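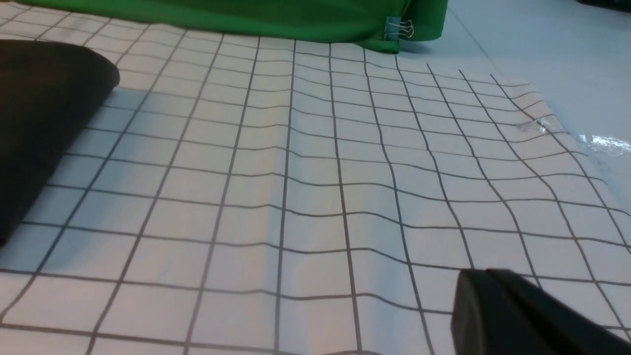 Drawing Foundations, Unit 4: Grids, Folds and Soft Surfaces
Handout for the Saturday studio section
Matvii Pasichnyk

Welcome to my favorite unit! By now you can set up a one-point view of a tiled floor and make it look solid. This week we throw that floor over something lumpy and watch what happens to it.

A square grid is a wonderful teacher. Every cell is the same size and you know it, so whenever a cell looks squashed, stretched or tilted, you are seeing either distance or a change in the surface. Learning to tell those two apart is the whole unit.

Distance first
Sit low, with your eyes a little above the tabletop. Near cells look big, far cells shrink, and the lines crowd together as they go back. The change is smooth and steady. If two neighboring rows break that rhythm, suspect the surface.

Then the surface
-- A line that dips and rises is crossing a ripple.
-- Lines that bow to either side of a band are running past a fold. Look for a lighter strip along the raised part and a thin shadow next to it.
-- Lines that suddenly fan out steeply mean the sheet is curling up off the table. These are tricky and so much fun to draw.

What about shine?
A coated sheet has a soft sheen, and your pencil can handle that with one pale tone. Clear crinkled plastic is another animal -- bright white patches with ragged little edges. Leave the paper bare for the glare and draw only the wrinkles around it. Cloth is the opposite. It bunches into rounded, puffy edges, and you'll want slow curves and a broad side of the pencil.

In-class exercise
1. Spread your grid sheet and push one edge in until a ridge stands up. Drape a cloth over the far side.
2. Draw the flat grid lightly, as if nothing had moved. Ten lines is plenty.
3. Pick one line and follow it from near to far with your eyes, then your pencil. Do the same for its neighbor.
4. Add shadows last, and keep them faint!

Reading (course packet)
Rautiainen, "The Bent Line," pp. 285-295. Read it with a pencil in your hand and copy the second diagram.
Optional: Sevik on drapery. Dense, but the plates are gorgeous.

For next time
Two grid studies, one from a low seat and one standing, same sheet, same folds. Bring an eraser you can knead into a point.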